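Living > Small Spaces > Hallway

The shoe pile, and what to do about it

Slides are the worst. Boots at least stand up. Slides get kicked off by the door, one goes under the radiator, the other goes where feet go at 6 a.m. Liesl Thaler has been fitting out small hallways for 16 years and says the first thing she looks at is the floor. "Not the coats. Coats hang. Shoes travel."

Her fix is cheap. One low shelf, one flat board, open underneath. No doors, no baskets. Doors get left open anyway and baskets turn into a soup of odd shoes – you know the one.

Start with everything out, in the open, where you can see what pairs with what. Two black, two gray, two pink, and a bare board waiting at the back. 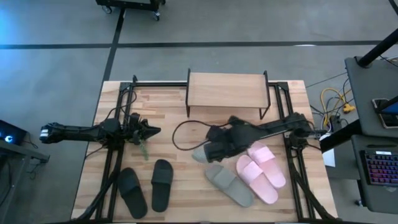 Top or underneath?

Thaler puts the pair you wear least on the board and the daily ones below. Maja Wieczorek, who rents two rooms over a bakery in Drorcombe, does it the other way round. Bad knees. She wants her house shoes up high were she can reach them without bending, and the rest can fend for themselves on the floor.

Both work. Pick one and stick to it for a month, then see.

What matters more is keeping pairs side by side. A gap the width of a hand between one pair and the next, and you can grab without looking.

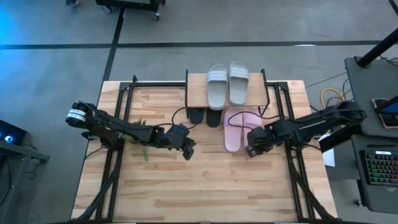 My own hallway is narrow and I had given up on it by October. Bought a shelf, hated it, sent it back, bought a lower one. Should of measured first. The lower one is right, becuase the space below is for the dark shoes and they more or less vanish, like the black slides under the board with just the fronts showing. Light gray on top looks calm. Pink can stay out to the side, toes forward, ready to step into.

Measure the longest shoe in the house before you buy. Add a little for the heel. Wipe the board when you sweep. And guests? Guests get the floor.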